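**Play kitchens: do we need all the little dishes?**

Every spring somebody tells me the play corner needs more stuff. This year it was Friederike Kohlhase, who came back from the Dresport fair with a catalog under her arm and a page folded down at the miniature dinner sets. The Hamann set has 19 pieces. I asked her which of them a three-year-old would miss if we left it in the box. She said that wasn't the point. I still think it is.

My doubts go back a while. In February we took every toy dish out of the Nodcombe room and put back only a few at a time. The catalogs will tell you that a full set "invites richer play." What I saw was that a full set invites tipping the crate over. With 6 pieces on the table, the kids poured pretend tea, stacked a block on a plate and called it cake, then argued about who was the baby. With the whole crate they mostly dug. I don't claim this proves much. It was one room, one month, and half of them had colds.

The other thing I keep hearing is that wood is better. Better than what? I like wood. It sounds nice when you set it down and it doesn't look tired after a year. But I've read the leaflet from Clesent twice now and I can't find one sentence in it that says what a wooden cup teaches that a plastic one doesn't. It says "natural" nine times.

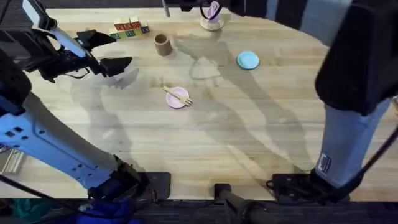 *Small toy-like dishes, blocks and a wooden cup on the tabletop.*

What I will say for a mix of dishes and blocks is that the blocks do a lot of the work. A block can be bread, soap, a phone or the baby's bed. A molded fried egg is a fried egg until somebody loses it under the radiator. If we're buying anything, I'd buy more plain blocks and skip the food altogether. Sylvain Perrin disagrees and says his group loves the food. His group also licks it, so we'd want a look at the washing instructions first.

Anneliese Mühlbauer suggests a swap shelf, where each room puts out what it isn't using and takes what it wants. I have my doubts about that too (things will go out and never come back), but it costs nothing, so I'm willing to be wrong. She'll set it up by the coat hooks. Please put lids with pots and cups with cups, and no puzzles with missing pieces.

The catalog is in the office if you want to see the folded page. Write your name next to anything you'd really use, and Friederike will hold off ordering until she has heard from all the rooms.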